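We use cookies to remember your preferences and measure site traffic. By continuing to browse, you accept their use. Manage settings | Accept

Visit report: open day at the Viler training house

The open day ran from 10 a.m. until mid-afternoon in April. Viler runs a training house for young people with developmental disabilities who are learning household tasks, and twice a year it opens the building to families and support workers. I went as a parent. My son is fourteen and has a fair command of the dishwasher and very little of anything else, and I wanted to see how the tasks are broken down and recorded before adding his name to the waiting list.

Access is by a side ramp. The front steps are still in use but the handrail is on one side only. Sign-in took a few minutes. Visitors received a floor plan, a copy of the task sheets for the kitchen and laundry, and a badge. The sheets are worth having in their own right.

Each task is divided into steps, and each step is scored by the amount of help given: none, spoken, gestured, or hand over hand. Loading the washer has nine steps on the Viler sheet. At home I had been treating it as three, and that probably accounts for our lack of progress. Scores are entered at the end of the session by the support worker, with the trainee present. The trainee can dispute a score.
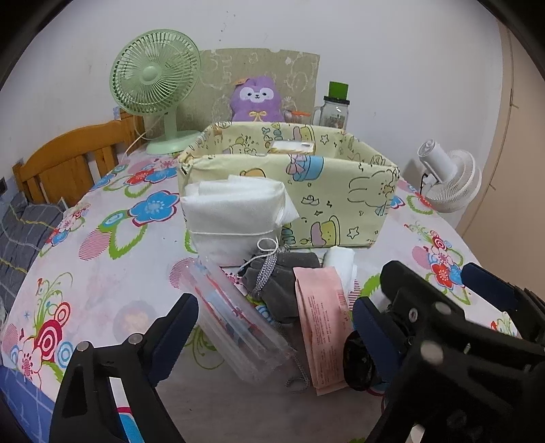 Sorting is taught ahead of folding at Viler, and the two are kept on separate sheets for the first several weeks. The reasoning given was that folding is a motor skill and sorting is a decision, and a trainee who is weak in one should not be marked down in the other. Containers are chosen with this in mind. A fabric box with a divider across the middle, like the pale yellow one with rabbits and bears on it, gives two places to put a thing and no third. Soft items such as a drawstring pouch or a tied-up cloth are harder to assign than socks, and they come in late. Labels on the containers are optional. Staff prefer to remove them once the trainee reaches the unprompted score on a given sheet.

The kitchen is the largest room on the ground floor. The counters are at two heights, with the sink in the lower one. The stove has an isolating switch inside a wall cupboard. Cooking sessions are limited to two trainees per worker, and cold preparation comes before any use of heat. I asked about knives. Training starts with a table knife and soft fruit, and the next knife is introduced by score, with no fixed timetable. One parent thought this was too slow. I did not, but her daughter is older.

Timers are used throughout. The house has a Temach wall unit in the kitchen with a colored display, and portable units elsewhere. The wall unit is easy to read from the doorway but its alarm is loud, and my son would leave the room. Staff said the volume can be lowered, though not switched off. Anyone with a sound-sensitive child should ask to hear it first.

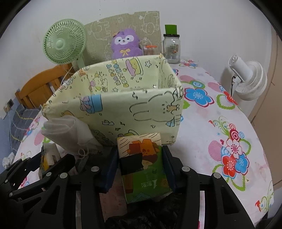
The portable units are quieter and have a vibrate setting. They clip to an apron or a belt, and the clip is stiff. Battery life was not stated.

Records are kept in a program called Cendico, which replaced paper binders. The demonstration was short. A worker selects the task, enters the scores and adds a note, and the family sees the result the same evening. The log for the current intake stood at 3006 entries. Graphs are available by task but not by worker, which I would have liked — my son does far more for some people than for others. Families can enter scores from home in the same format. Printing is possible but clumsy.

The laundry is in the basement, in what is called the Dow room on the plan. There is a stair lift and no elevator. Both machines are front loaders with the unused program positions covered by tape. Detergent is measured with a scoop that holds one load.

The waiting list is open. Forms can be handed in at the desk or mailed, and a home visit follows before a place is offered. Parking on the street was full by 11. The lot behind the building has a lower entrance that is not marked from the road.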